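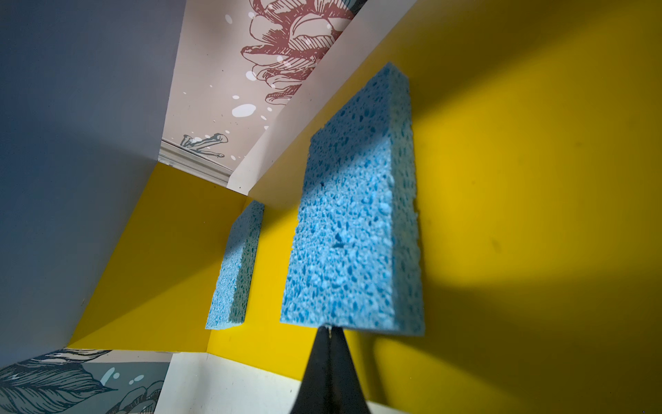 Home Care Basics, Unit 5: Keeping a Kitchen Clean

Handout for May 21, 2024

Okay, so last time we got sidetracked by the oven cleaner debate (my fault, I love that debate) and never got to the two words I most want you to leave with: cleaning and disinfecting. People mix them up all the time, and I did too when I started out.

Cleaning means getting the dirt, grease and crumbs off. Soap, water, a bit of rubbing. Disinfecting means killing germs on a surface that's already clean. Order matters! If you spray disinfectant over dried egg, you mostly get wet egg.

The other thing is contact time. Every disinfectant label tells you how long the surface has to stay wet, and it's usually longer than you'd think. I used to spray and wipe in one move, very pleased with myself, for years. Read the label, then watch the clock.

A few things I'd like you to write in the margin:

Never mix bleach with ammonia, vinegar or any other cleaner. Open a window even when you're using one product by itself.

Raw meat gets its own cutting board. Wash that board in hot, soapy water before it goes anywhere near the salad.

Sponges stay damp and hold on to food, so they get grubby fast. Squeeze them out, stand them somewhere airy, and toss them when they smell. I don't use mine on raw chicken juice at all, I grab a paper towel.

Dish towels go in the wash way more often than most of us manage (me included).

For the practice kitchen at Zudside, we'll work in pairs, 30 minutes per station, and then swap. The stations are sink and drain, counters, fridge shelves, and stovetop. Bring an apron and closed shoes. Gloves are in the drawer by the door, and if latex bothers you, tell me before we start so I can pull out the other box.

Homework: pick 2 cleaning products you have at home and copy down the contact time and the warnings from each label. If there's no contact time on it, write that down too. Then write 200 words on how you clean your own sink, start to finish. Be truthful, I'm not grading your sink!

Next unit is laundry, so save a care tag or two if you're cutting any out.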